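Small bowl slides all over the place when I serve from it. Fixes?

Posted 4 July 2018 in Table & Tableware
Asked by mustell_kitchen

I have a little orange bowl, scalloped around the rim, that I bought for olives and now use for whatever is smaller than an olive. It weighs nothing. Go near it with tongs or a spoon and it heads for the far side of the table like it owes you money. I've tried a cloth napkin under it, and then the napkin goes too. I don't want to glue anything. Any ideas that don't involve buying a heavier bowl?

3 replies

anville99
Buy a heavier bowl.

sillosora
Ignore the above, although he has a point.

Look at the foot of the bowl first. If it has a glazed ring, wash off any grease and put three small dots of clear silicone on it, the stick-on kind sold for cabinet doors. Hardware stores have them by the register. I stuck mine on in March and they've been through the dishwasher more often than I'd admit to the manufacturer.

If you're opposed to dots, cut a circle of rubber shelf liner slightly smaller than the base. It looks like nothing from above. And come down into the bowl from over the top — most people poke at it from the side and then blame the crockery. 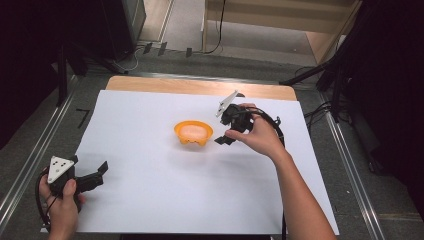 Small orange bowl on a white paper sheet, on a board on the carpet.

ates_1000
Ateş here. Damp paper towel, folded once, under the bowl. Works for cutting boards too. Costs less than dots and you can throw it out when guests arrive.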